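Two Grippers and a Spare Room: Emanuel Mihăilă on Building Skotari 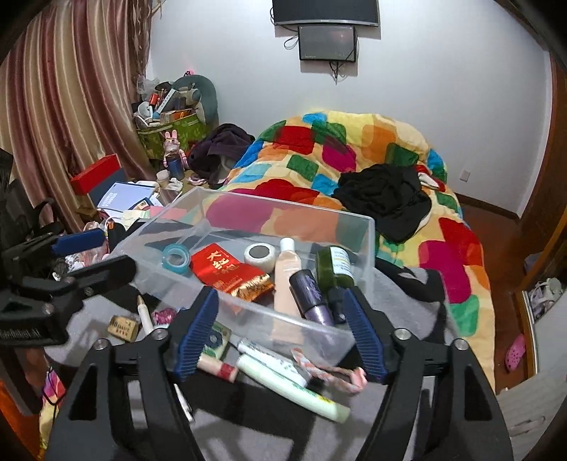 Emanuel Mihăilă started Skotari with one hand-held gripper and a rule that every part had to be replaceable with a hex key. There are 2 grippers now. The rule has survived, mostly.

"The first jaws were solid," he says. "They were stiff, but my wrist hurt after ten minutes. I opened up the sides and kept the material along the load path. You lose a little stiffness at the tip. I can live with that."

The pads took longer. Flat ones let smooth bottles rotate under load, so he moved to a ribbed pattern and spent most of March changing the rib spacing. He printed them at home on a Hultow machine and tested each set by lifting and releasing the same bottle 100 times.

"Fine ribs fill with lint," he says. "Coarse ribs are bad on anything flat, like a card. The spacing I have is a compromise. I would still like a softer backing."

Jacqueline Guérin writes the logging software, which they call Stindix. It stores jaw opening against time and flags any grasp where the opening changes after the fingers have closed. At last count the log held 1562 grasps. She discards the ones with a bad calibration at the start.

"Emanuel forgets to close the jaws fully before he begins," Guérin says. "Then zero isn't zero. I added a check on Tuesday. It refuses to record until both jaws have touched."

They test on household things: bottles, tubes, tape, small packets. Mihăilă tried machined blocks for a while and stopped. "A block tells you about friction. A foil packet tells you the pad is too hard."

Bins remain the weak point. The long lower finger reaches into a corner well enough, but the wrist has to tilt to clear the rim, and the bin tends to move with it. Guérin wants a narrower jaw. Mihăilă wants to move the pivot back 10 millimeters first, and has ordered longer screws from Deschamps to try it.

"If the screws bind, we do hers," he says.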